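Do more demonstrations fix bin picking, or am I just feeding the thing?

Asked in: Robot learning, Data collection
Viewed 706 times

We are a small shop trying to get an arm to pick mixed items out of a metal bin. The plan we were sold is learning from examples: a person drives the arm through the pick, everything gets recorded, and a model is trained on the recordings. We went with the Braltent recording kit, and the training runs on a package called Flello.

So far we have 323 recorded picks. The success rate on items the model has seen is fine. On anything lying against a wall, or half on top of something else, it is close to a coin toss. The Saststead people who set us up say the answer is "more data," which is also what they said at 100 picks and at 200. They charge by the recording hour, so you can see why I'm asking here instead.

Is there a number where this starts working? And does it matter what goes in the bin, or only how many times you do it?

3 answers, sorted by votes

Answer 1 (accepted)

There is no magic number, and anyone who gives you one before looking at your recordings is guessing. I run a similar cell and we did 776 picks before I sat down and watched them back. Most were the same pick: item in the middle of the floor, lying flat, gripper coming straight down. The operators had been setting the bin up the easy way all along, me included. We had a very thorough record of the one case we didn't need help with.

So before paying for another hour, sort what you have by where the item was and what it was touching. I'd bet the wall and overlap cases are a small slice. Then record those on purpose.

Also check whether you are throwing away the ugly attempts. The Dela Peña scripts we started from dropped any pick where the operator backed off and tried again. Those were the only recordings that showed how to recover from a bad approach – we turned that filter off and it helped more than the next batch of clean picks did. I can't promise the same for you. It was one cell with one gripper.

How I set up a session now:

1. Pick the items first and write them down. Mix shapes and finishes. If everything in the bin is a matte box, you will learn matte boxes.

2. Tip the items in and leave them as they land. No straightening.

3. Make sure at least one target overlaps something else, and scatter small stuff around it. In ours there's a thick block over part of a green plate, with a crumpled foil packet beside it and a ring down in the corner. 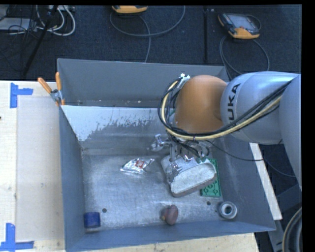

4. Record until the target is out or the operator gives up, and mark which one it was. Don't let "gave up" quietly become "deleted."

5. Tip the bin out and start over after every 14 picks, even if things are going well. Especially then.

6. Hold back a few items that never appear in training, and test on those. A vendor demo will almost never do this for you.

If the wall cases still fail after that, look at the gripper. Some picks can't be made with the fingers you have, and no pile of examples will change it.

Answer 2

You need more than 5,000. Everything under that is noise. Also try a bigger model.

Comment: Where does 5,000 come from? Which items, which gripper?

Comment: It's pretty well known.

Answer 3

Agree with the first answer, mostly. I would be careful with step 4, though. Keeping failed picks is fine if your training setup knows they failed. If it just copies whatever it's shown, you are teaching it to give up. Check what Flello does with that label before you trust it. Ours had a box for it in the settings and the box did nothing.

And get the recordings on your own drive, whatever the contract says.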